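Card Sorters Wanted at Mostine, Starting in February

We buy old card collections by the boxful, and the boxes just keep coming! Attics, closets, somebody's uncle's storage unit. Right now there are 809 boxes on our shelves that have never been opened, and we'd love some help getting through them.

Mostine is a small shop with a big back room. We take in trading cards, picture cards and old game decks, sort them, grade them in a simple way, and sell them on to people who are missing that one card. Everything depends on the sorting. If a card goes in the wrong slot it can disappear for months (ask Mohit about the Galtow set, which he finally found in with the playing cards).

We're looking for four part-time sorters. You don't need to know a thing about cards when you start. Ruby-Lee Dunstan came to us from a bakery, and she can now tell a first Harkell printing from a second by the back alone.

What you'll be doing

You'll open a box, pull out anything bent or stuck together, and sort the rest by set and then by number. After that you check each card against our list on the computer and type in its condition. We use five grades, and there's a sheet at every station showing what each one looks like. Cards that puzzle you go in the question tray for Adjoa Boateng, who loves them.
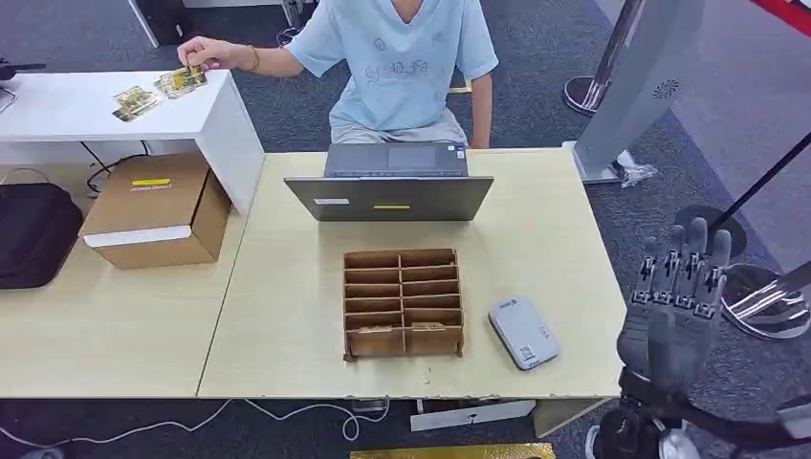
Sorting stations are simple and you'll have yours set up the way you like it within a shift or two. We keep the list open on a laptop and work into dividers. The cardboard organizer with twelve slots, two columns of six, is the one most people learn on, and it's a nice size: big enough for a short run of numbers, small enough that you can reach every slot without getting up. Pick cards up by the edges, one at a time, and lay them down flat. Your speed will come. New people usually get through one box in their first shift and are a little shocked at how fast the time went.

Hours and pay

Shifts are four hours, mornings from 8:30 or afternoons from 1:00, and we ask for at least three a week. Pay is $90 a shift for the first 60 days and $105 after that. There's a paid break in the middle, with coffee, and the good chairs are first come, first served.

You might like this if

You enjoy putting things in order and get a small thrill when a set is complete
You can sit with close work for a good stretch and still be pleasant at the end of it
Your eyes are fine with small print (glasses welcome, half of us wear them)
You're OK with music on low. Headphones are fine too

Prior office or warehouse work is nice to have, and so is a second language. We get a lot of Czech and Slovak cards, including most of the Gajdoš series, and Peter Hubáček is the only one here who can read them!

How to apply

Stop by the front counter and ask for Anneliese Meinecke, or leave her a note with your name, a phone number and the shifts that would suit you. No résumé needed. Tell us about something you've sorted, collected or organized, even if it was just the spice drawer. We'll invite you in for a paid two-hour tryout at a real station with a real box, and you'll hear from us by the end of that week.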